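Week 12 handout: setting up and looking after the Murketti cell

Last edited 2021-12-05

Hi all! A lot of you asked for my notes on the cell in writing, so I've typed them up more or less the way I talked through them. Bring this with you to the lab, because I'm going to keep pointing at it.

First thing, the simulated cell and the real cell share one setup file. We call it the Timix file (after the software that reads it) and if you change a number in there, you change it in both places. Last August a group moved the base of the arm in the file to fix a reach problem, forgot to save a copy, and we spent an afternoon finding out why the real arm was stopping short of everything. So please, copy the file first and put your group number in the name.

Startup order:
Power on the Brerkier controller and wait for the steady light.
Load the Timix file and read the version number out loud to your partner. The current one is 1104.
Send the arm to its home pose at slow speed.
Open and close the gripper with nothing in it.
Only then load a task.

Yes, I know the gripper step feels silly. Do it anyway! Most of the faults in our log come from the fingers, and a finger that sticks will stick on an empty close too. If you get fault 151, the two fingers don't agree on where they are. Stop, go back to home, run the finger zero routine, and write it in the log even if it clears right away.

Now the base. The arm bolts down to its base and the bolts get checked at the start of each month (wrench is in the Owino drawer, bottom left, put it back please). Go around in a cross pattern, never in a circle. When you're done, run the touch test and compare it with the last entry. A small drift is fine, and if you can't decide whether it's small, come and get me.
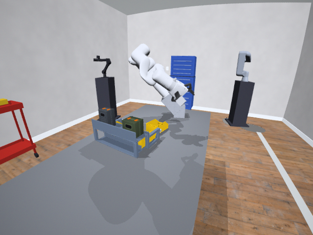 Clearance is where I lose most of you, so let's slow down. The planner only avoids things that are in the file, and it will happily swing the forearm through anything you forgot to add. Start with whatever is closest to the arm and work outward. The rack with the two cases on top comes first, then the yellow bin by its right end, and after that the tall blue cabinet, which sits behind the wrist when the arm is folded down like it is there. The two smaller arms on their pedestals go in as well, pedestal and all. Give every item a little padding, and give the cases more than the rack, as people never set them down in quite the same spot twice.

Once everything is in, run the long sweep. It goes through 2621 poses and takes roughly a coffee break. Any pose that comes up red, write down the number and the object it hit, then look at your padding before you touch the arm's own limits.

For next time: one clean sweep report per group, plus your copy of the file. Handwritten log pages are fine if I can read them.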